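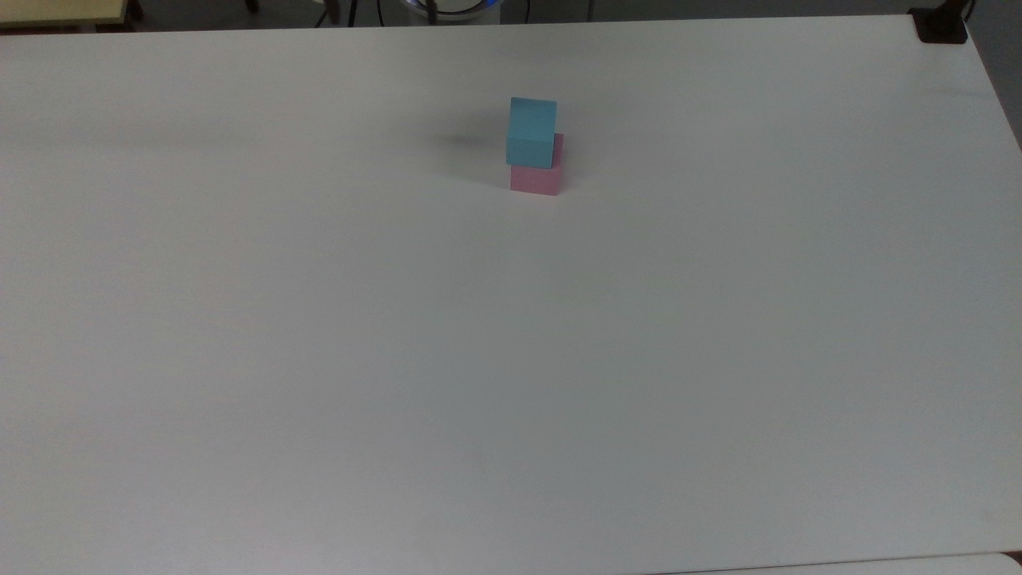

Mahlet Admasu asks why a very tall building does not simply fall over when the wind blows, and whether the people at the top can feel it move.

They sometimes can. On a windy day, the top floors of a tall building may sway a little from side to side. Engineers plan for this movement. A building that can bend slightly is often safer in strong wind than one that is completely stiff.

What pulls a building down?

Gravity pulls on every part of a building all the time. It pulls on the roof, the walls, the floors, the furniture and the people inside. All of that weight has to travel down to the ground. Engineers call the weight a load, and the way it travels is called the load path. In many buildings the load path goes from the floors to the beams, from the beams to the columns, and from the columns to the foundation.

What is a foundation?

A foundation is the part of a building that touches the ground and spreads out the weight. Most of it is hidden. Under a small house it may be a strip or a slab of concrete. Under a tall tower, workers may drive or drill long posts called piles deep into the soil until they reach firm ground or solid rock.

Soft soil can cause trouble. If one side of a building sinks more than the other, the building begins to lean. The famous tower in Pisa, Italy, leans for this reason, and engineers have worked on the ground beneath it to keep it safe.

What is a center of gravity?

Every object has a point where its weight balances. This point is the center of gravity. An object standing on the ground stays up as long as that point is above its base. If the object tips so far that the point moves past the edge of the base, it falls. A wide base gives the point more room to move, and for that reason the pyramids of Egypt are very stable.

Did people long ago know this?

Builders 2,000 years ago did not have computers, but they understood a great deal. Roman builders used arches to carry heavy loads across open spaces. In an arch, the stones push against each other, and the weight moves down both sides to the ground. Some Roman bridges are still standing.

Try it yourself

Stand with your feet together and ask a friend to push gently on your shoulder. Then place your feet wide apart and ask for the same push. Write down which position felt steadier – and talk with your class about what changed.

Words to know
Load: the weight or force that a building must carry.
Pile: a long post set deep in the ground.
Sway: to move slowly from side to side.

46 shares | 6 comments
Contact the Plovari Learning Office | © 2019 Plovari | Back to top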